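Sorting out the linen cupboard at the Melwood flat this week. Going to put the notes here as I go so I can find them again in February when it all needs doing a second time.

1/ Everything came out first. Sheets, towels, tea towels, dusters, the cloths from under the sink, two tablecloths I had forgotten about. The pile on the bed was bigger than the cupboard.

2/ The cupboard is 58 cm wide inside. I had been folding towels to suit the old one in Remuvberg, which was a good bit wider, so they stuck out and the door never shut properly. New fold is in thirds lengthways, then in half, then in half again.

3/ Fitted sheets. I've tried the tucked corners method and mine still come out like a cabbage. I now fold them any old how into a rough square and put them inside their own pillowcase. Takes a minute and they stay together.

4/ Got rid of anything with a hole I could put a finger through. Towels went to the dog rescue, they take them washed. Sheets got cut up for dust covers.

5/ Cloths are the real trouble. They multiply. I had bathroom ones mixed in with kitchen ones and no idea which had been used on what.

6/ So colours now. Orange for dusting and dry jobs, green for the kitchen, white for the bathroom. Anything that didn't fit went in the rag bag under the stairs.

7/ Wash the new coloured ones on their own the first couple of times. I didn't, and there's a pillowcase here that used to be white.

8/ No softener on cloths or tea towels. They stop soaking things up. Hot wash, line dry if the weather's decent – otherwise over the bath.

9/ Before folding, hold the cloth up by the top and let it hang. The creases drop out a bit and you can see any frayed edges before it goes back in the pile. I do it over a plain blue cover as the bits of fluff show up well against it.

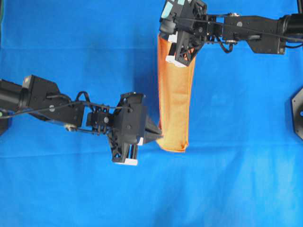

10/ Then lay it flat, smooth it from the middle outwards, fold in half and in half again. Same way every time or the stack leans.

11/ Stacks go in with the folded edge facing out. You can pull one without dragging the rest on to the floor. Dusting cloths on the bottom shelf, kitchen ones at hand height.

12/ Bathroom cloths have moved to the bathroom. Should have done that years ago.

13/ Still to do: the tablecloths. One has a wine mark from Christmas that has been through the wash and come out the same. Will try soaking it overnight and report back.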